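Sinach Robotics Club: Trash Bag Season

Welcome to our September gallery! If you came to the open evening you already know what we've been up to, and if you didn't, we're the student robotics club at Sinach, we meet in the Gunn Building after classes, and we are completely hooked on trash bags right now. Our project is called Pideck. The goal is one everyday chore, done start to finish by two arms: take a bag off the wall hook, open it, and line the bin with it.

We picked bags over blocks and cups because plastic film is so wonderfully difficult. A block stays the shape it is. A bag has a new shape every time you breathe near it, it's shiny, and it's black on black, so the folds all look alike to the vision code. We love it. 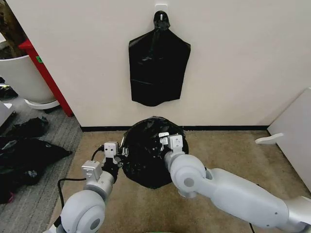
Our logbook is up to 3159 attempts, and every one has a line in it, good or bad. The first-years do most of the logging and have invented their own shorthand (a "pancake" is a bag that ends up on the carpet, a "sock" is one that goes on the bin inside out). If you want to join and don't code yet, logging is a great way in! You learn to spot trouble early, and after an evening or two you'll be arguing about grip points with the rest of us.

Getting a bag off the hook was our first big hurdle. Pull with one arm and the bag swings, pull too hard with both and you stretch the neck. The current routine has the two arms share the load, and there was a lot of cheering the first time it ran from beginning to end without anyone touching the stop button.
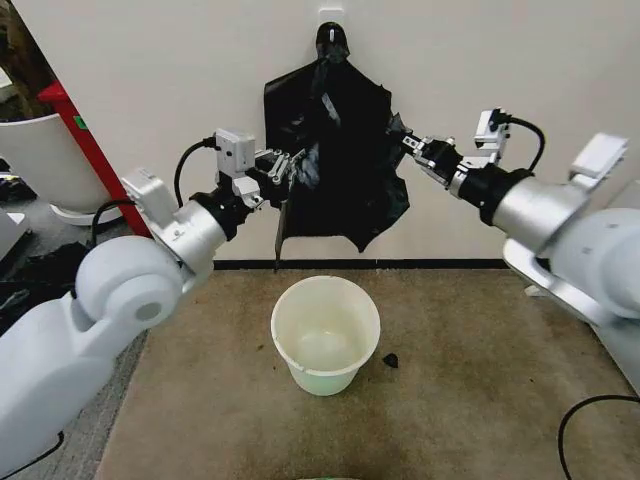

We spent 133 attempts on that part alone before moving on. The biggest improvement came from slowing everything down, especially in the last stretch before the fingers close. Our second-years wrote a little tool named Zondureo that plays both arms' movements back side by side on a laptop, and it has made the post-run talks so much better. You can scrub to the exact moment where one arm gets ahead of the other. It still crashes if you load more than 30 runs at once, so please don't!

Next up was the bin itself, and we tried it with hands as well as with grippers.

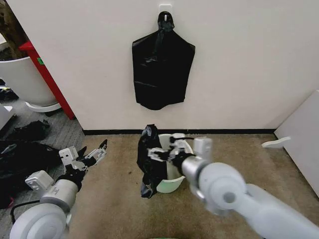
Right hand on the bag at the rim of the bin, left hand open.

Fingers or jaws is the great debate of the semester. The hand people like having more ways to hold a loose bit of plastic, and the gripper people like having fewer things to tune. Both camps have until the end of the semester to make their case, and there will be snacks at the final.

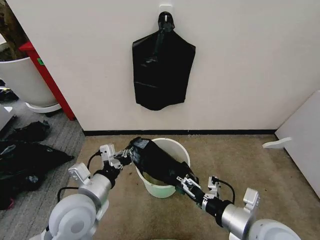 Keeping tension on the bag without dragging the bin along with it is what we're working on now. The plan for the next few weeks is to try different starting positions for the bin, then swap in thinner bags and see what breaks.

Come and watch! We're in room 404 from 5 p.m. most weeknights, the door is usually open, and new members can start at any point in the semester. Bring a notebook, and bring any spare trash bags you have at home, we go through a lot of them.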